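Opinion > Food > Eating Out

The menu has become a reading test

I went to a new place in Inelach on Monday and spent longer reading than eating. The menu ran to 11 pages. One of them was a history of the building. Another told me how the founders felt about salt. By the time I found the soup I had been told that it was honest, seasonal and rooted in place, but I still had no idea what was in it.

I asked. It was leek.

I have nothing against leek soup, and I would have ordered it quite happily from a blackboard with two words on it. What I object to is being sold the soup before I am allowed to buy it. Somewhere along the line restaurants decided that we wouldn't trust a plate of food without a covering letter, and we have gone along with it, nodding at phrases such as "hand-gathered" as if the usual method were the foot.

The trade will tell you that diners want this. Tastier, a newsletter that lands in my inbox whether I like it or not, claimed in February that people will pay more for a dish with a longer description. Perhaps they will. I would pay more for a dish if you told me a duke had sneezed near it, once, and only until I found out it made no difference to the taste. A trick that works is still a trick, and I'd like to know how many of those people went back a second time.

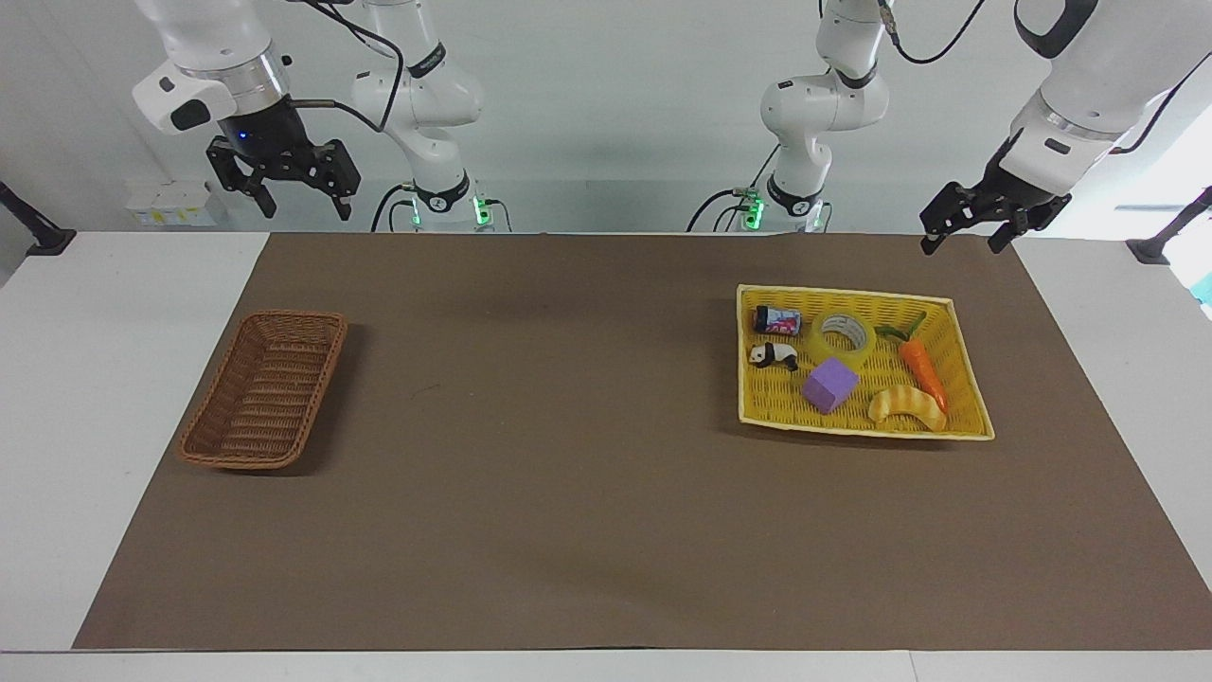

Then there is the matter of where things come from. I am all for knowing the farm. But a farm's name on a menu is only useful if I know something about the farm, and most of us don't. "Bakley lamb" sounds splendid. Is Bakley a village, a breed or a wholesaler with a large van? Our waiter thought it might be a valley. I paid extra for it all the same, so I suppose the joke is on me.

Compare Rathnayake, the curry house behind the station, which has had the same laminated card for as long as I have been going. Dish, number, price. If you want to know how hot number 90 is, you ask, and the person at the till looks you over and tells you. The card has never mentioned anyone's grandmother. The food arrives and you eat it.

I can hear the reply, that a printed list of ingredients helps people with allergies. Quite right, and I wish there were more of them. The wordy menus are often the worst at it. I have read 200 words on the moods of a cheesemaker and had to send someone to the kitchen to find out about nuts.

So I would ask for very little. Tell me what it is, what is in it and what it costs, with the pound sign left on, please, as dropping it fools no one over the age of 11. If there is a good story about the building, put it on the wall by the coats, where I can read it while I wait for my table. The soup was fine, by the way. It needed salt.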